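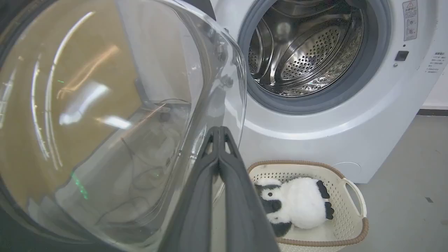

Notebook / Laundry task

July, 4:10 pm. Door is wide open, panda is in the basket, gripper is parked in front of the glass thinking about its life choices. Starting point for the afternoon block.

Tried 9 pick-and-loads on the panda before the break. 6 made it past the gasket. Of the other three, one was a dropped leg grasp, and two went straight for the door, which the depth map thinks is a hole. Fair enough, it's a big clear bowl full of reflections and I'd probably reach into it too. Thongchai Intarasuk wants to mask out the whole door region by hand. I say that's cheating, but it's cheating that would be ready by the Pidandale demo, so he wins for now.

Fingers: the new ones with the triangular cutouts flex more than the old set. Good on plush, bad on the basket rim. If the approach comes in low they hook the rim and the basket goes for a walk. Raised the approach by 4 cm in Risach (config only, not committed – Rivera team is still on that branch, don't touch it).

Grasp the body, not the legs. Legs look like a great handle to the detector and the white belly scores lower against the cream plastic. Wrote that on the whiteboard too, where it'll be ignored.

Log from the last good run is 237, saved under Drurnier. Run before it has the wrong wrist calibration, delete it if you need space.

To do: matte something for the glass, rerun with door masked, ask who has the other gripper screws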